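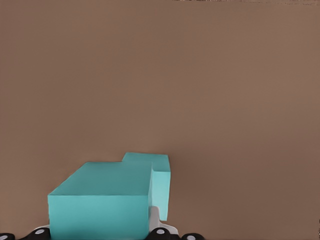
Two arms or one? Budget help please

mudlark_vi
Hi all, long-time reader, first proper post. I run a small packing workshop and I've finally talked my business partner into putting money aside for a sorting bench. We start buying in May. The quote from Volton for a second arm, on top of the one we've already agreed, is 1,872 a year on lease, and that's before grippers. Broleck want 813 for a pair of grippers with the softer pads. I've been running the job in simulation first, so at least I'm not paying for my mistakes yet! What would you do, lease both arms now or start with one and see?
Viorica Nikolovski

tenpennybolt
One arm. Always one arm. We bought two and the second sat under a dust sheet for months while we learned how to use the first. Put the money into spare fingers and a decent table instead.

hiyori_n
I'm going to disagree with tenpennybolt here, sorry! It depends how wide your bench is. If one arm has to stretch right across for every piece, you'll be waiting on it all day. What's your layout, Viorica?

mudlark_vi
The layout is the bit I keep changing. At the moment it's one wide table with both arms mounted at the far side and an open bin near each end, a teal one on the left and a pink one on the right. I've kept it to plain coloured cubes for now, with the odd awkward blocky shape thrown in (our real parts are far uglier, believe me). 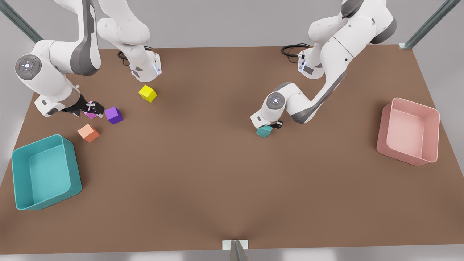
My worry with the two-arm plan is how the work gets shared out, and whether I'd be leasing a second machine to do very little. Four of the cubes are bunched up round the arm on the left, and the other arm has only the teal one on its side. Then the pink cube is in the left-hand gripper and the pink bin is right over on the far side, so if I sort by colour something has to travel the whole table. I could swap the bins over for nothing, I suppose, but the parts won't always turn up in the same places.

tenpennybolt
Well there you go, that's my point made for me. Narrower table, one arm, bins close together. You'd save the lease and get some floor back.

hiyori_n
Or it's my point, because that's a big stretch for a single arm! I'd price a feeder before you decide anything. Purari do a little one for 90 a month and it would spread the parts out for you. Also ask Volton whether the second arm can be added later at the same rate. They said yes to us but we had to get it in writing.
Hiyori Nakajima

gantrygoose
Has anyone mentioned bins yet? Lopes charge 83 for a set and they're lovely, but any open tub with a bit of slope to the sides will do. Don't blow the budget on tubs.

mudlark_vi
Ha, noted, cheap tubs it is. I'll try the narrow table with one arm tonight and ask Volton about adding the other one later. Hiyori, does the feeder cope with odd shapes or is it only happy with neat ones?

hiyori_n
Neat ones, mostly. Ours jams on anything with a hook to it. Send them a few of your real parts before you sign.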